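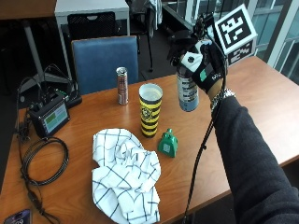

Ticket 675 – Wavora thermostat drops off wifi after power cut
Opened Feb 6, 2022
Status: open, waiting on customer

Customer has the Wavora wall unit plus 2 Prusano radiator valves. Power went out overnight, router came back fine, thermostat didnt. Screen says "no network", heat still works from the buttons. App shows everything offline.

Tried so far:
- restart from menu. no change
- pulled unit off the wall plate, left it off six minutes, back on. Connects, drops again
- forgot network and re-added. Password accepted, then same error
- moved router closer. nothing

Router is a Ralino, supplied by the landlord. Customer sent the settings page. Both bands share one name, and the device limit is set to 32. List is full – lots of old phones and a printer they got rid of in August. Thermostat probably loses its slot whenever something else joins.

Asked customer to clear the old entries and split the bands, put thermostat on 2.4 only. Valves should follow on their own, they talk to the thermostat and not the router.

Update: old entries cleared. Thermostat online. One valve back, the bedroom one still blinking orange. Batteries are the originals, so told them to swap those first and then hold the button until it goes green.

Update 2: customer asks if the schedule is gone. Should be stored on the unit, check under Weekly before re-entering anyhting. If its blank send me a photo of the screen and the firmware line.

Yazıcı install sheet has the wrong reset steps for this model btw, dont use page 2. Need to get that fixed.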